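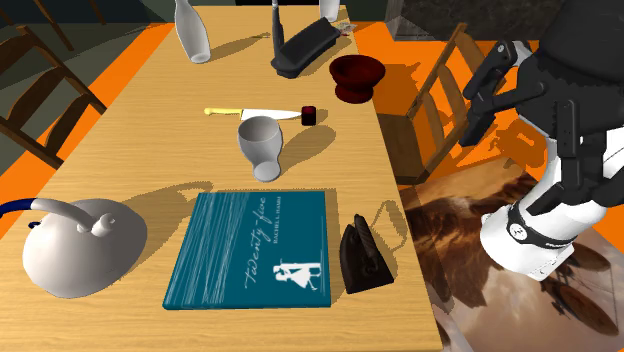 Opinion > Schools and Technology

Let the robot club keep its messy table

In December our school in Wikurau must decide which clubs get a room and computer time for the next year. The robot club is on the list of doubtful cases. I have helped there for 2 years, so I am not neutral, but I would like to explain why I think the doubt is a mistake.

The complaint I hear most often is that the pupils "only play with a simulation". A parent said to me that in her time a robot club had screws and a soldering iron. I understand this. I also like screws. But we have 23 pupils in the club, and one real arm of good quality would cost more than we receive in many years. In the simulation each of them can have an arm and a table full of things, and if the cup falls on the floor, we load the table again.

The second complaint comes from Till Grube, who teaches physics and whom I respect. He says the tasks are too untidy. He would prefer one cube on a clean table, so that the pupils can calculate everything. For the first weeks he is right, and we do begin like this. But a pupil who can only move one cube has learned very little about why this work is difficult. The difficulty comes when there is a kettle, a book, an iron and a knife on the same table, and the cup that you want is lying on its side. 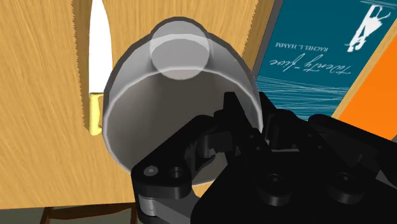 A cup is a good teacher. It is round, it is wider at the top than at the foot, and there are several ways to hold it. The pupils discuss for a whole afternoon if the fingers should take the rim or go around the body. They draw it on paper, then they try it, then they draw again. Last term one group wrote down 1,379 attempts in their log, with a short remark for every failure. I do not know another subject in our school where young people write so patiently about what went wrong.

I must also be fair. A simulation forgives too much. The friction is a number that somebody has typed in, and the light is always good. Ingeborg Hamann, who founded the club, warns the pupils every year that a grasp on the screen is a promise and not yet a fact. For this reason I would support a small budget for visits, so that the older ones can try their programs on a real arm at least once. The Chu workshop has offered us one afternoon per term, and the bus costs 31 euros.

What I cannot support is the proposal to replace the club with the Clelteck course. It is a ready package, with finished exercises and a certificate at the end. The pupils press the button and the arm does the correct thing. It looks very nice on an open day - but after it they have no questions, and our pupils have too many.

The school can ask us for a better report, and we will write it. It can ask us to share the computers with the film group. But please leave the pupils the full table, with all the things that stand in the way.

Related
The Keler bridge contest: were the rules fair?
Should homework be done on paper again?
Letters: the film group replies

Home | Opinion | Letters | Clubs | Contact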